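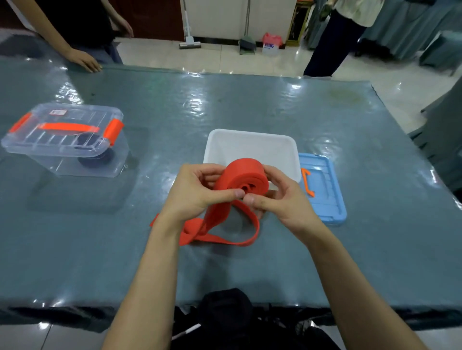
Rolling up a red resistance band.

The Kenar Street Pool

The letter from the council came on a Monday and Beatriz Rocha read it standing at the mailbox. The pool on Kenar Street would close at the end of the season. The building was old, the filters were older, and the cost of bringing them up to standard was more than the council was prepared to spend. There would be a new aquatic centre at Prandunitz, 40 minutes by bus. The letter did not mention the bus.

She folded it in half and put it in her coat pocket with the one from the physio.

She had been swimming at Kenar Street for 17 years, mostly in the mornings, mostly in the lane beside the wall. In June she had torn something in her shoulder lifting a bag of potting mix out of the boot. The physio was a young man who wore running shoes with his good trousers. He told her she would not swim until he said so. He gave her a sheet of exercises and a band to do them with, and she did them at the kitchen table after breakfast and again before the news.

It was dull work. She counted under her breath in Portuguese, which she did not otherwise use much any more, and when she was done she rolled the band up and put it in the fruit bowl.

On the first warm day she walked down to the pool anyway. The girl at the desk looked up.

"You're back," the girl said.

"I'm not swimming. I only want to sit."

"It's two dollars for spectators."

"What is there to spectate?"

The girl thought about it and let her through.

Mrs Ásgeirsdóttir was in the wall lane. Beatriz had known her to nod to for most of those years and had never learned her first name. She swam a slow breaststroke with her chin well up, as if there were something on the far side she was keeping an eye on. When she got to the end she held the gutter and squinted.

"I thought you had died," said Mrs Ásgeirsdóttir.

"It's my shoulder."

"Oh, well. That's better." She pushed her goggles up. "Did you get the letter?"

"I got it."

"My son says I should write back. He says they have to answer if you write. I said, and what will they answer? They will say dear madam, there is a new pool at Prandunitz."

"Will you go there?"

"Will you?"

Beatriz said she didn't know. She sat on the bench until Mrs Ásgeirsdóttir had finished, and then they walked up the hill together, which they had never done before. It came out that they lived two streets apart. They had been buying bread from the same shop.

After that she went down on most fine mornings and sat on the bench with her shoes off. The girl stopped mentioning the two dollars. Beatriz had not noticed, when she was swimming, how much noise the place made. The pump knocked. A door somewhere at the back swung in any wind at all. The clock over the deep end ran four minutes slow, and the regulars got out by it and were late for things.

She learned who everyone was. The tall man who did tumble turns was a piano tuner. The two sisters in matching caps were not sisters. There was a boy of nine or ten who came with his grandfather and would not put his face in the water, and every day the grandfather said, "Tomorrow, then," and bought him a packet of chips.

In August she rang the council. She was put through to a man who was polite and sounded tired. He told her 182 people had written or called about the pool.

"Is that a lot?" she asked.

"It's more than we got about the library."

"And what happens to them?"

"They go in the report."

"And then?"

There was a pause. "Then the report goes to the meeting," he said. She thanked him. She thought he had probably been on the phone all day.

The meeting was held and the pool stayed on the list. Mrs Ásgeirsdóttir brought the newspaper over and they read it at Beatriz's table. The article was five lines long, under a much bigger one on parking.

"Well," said Mrs Ásgeirsdóttir. She turned the paper over and did the crossword on the back. She was stuck on one in the corner and said the only word she could make fit was nustetness.

"That isn't a word."

"No. But it fits."

They left it in.

The physio bent her arm up and back and out to the side and asked whether that hurt. She said no. He asked again, looking at her face this time, and she said a little, at the top.

"You can swim," he said. "Easy stuff. Stop if it catches."

"The pool closes on Sunday."

"Better get down there, then."

She went the next morning. It was September 28, 2023, and the air was cold enough that she could see her breath on the walk. The girl at the desk had a cardboard box beside her and was putting lost goggles into it. She waved Beatriz past without taking her money.

The water was warmer than the air. Beatriz went down the ladder one rung at a time and stood in the shallow end with her arms held out from her sides. Mrs Ásgeirsdóttir had kept the wall lane for her by swimming up the middle of it and ignoring everybody.

"Go on," she said, and moved over.

Beatriz pushed off. Her shoulder was stiff and her left arm did not come round the way it used to, so that she kept drifting toward the rope and had to correct. It took her a long time to reach the other end. She rested there and then swam back, and that was one. She did nearly as many as she had meant to.

In the next lane the boy was standing up to his chest with his hands over his ears. The grandfather was not saying anything. The boy took a breath, bent his knees and went under. He came up coughing, with his hair flat over his eyes, and looked to see who had been watching.

"Did you see?" he said.

"I saw," said the grandfather.

"Did she see?"

"Yes," Beatriz said. "I saw it."

He went under again. She held on to the gutter for a while and let her legs float up behind her. The clock said twenty past eight, so it was twenty-four past.

In the change room Mrs Ásgeirsdóttir was wringing out her bathers over the drain.

"I looked up the bus," she said. "There is one at ten past seven. You have to change at the hospital."

"And in December? It will be stinking hot on that bus."

"In December we will complain about it."

Beatriz sat down to do her shoes. The left one was hard to reach. Mrs Ásgeirsdóttir watched her try for a minute, then put down her towel and tied it for her.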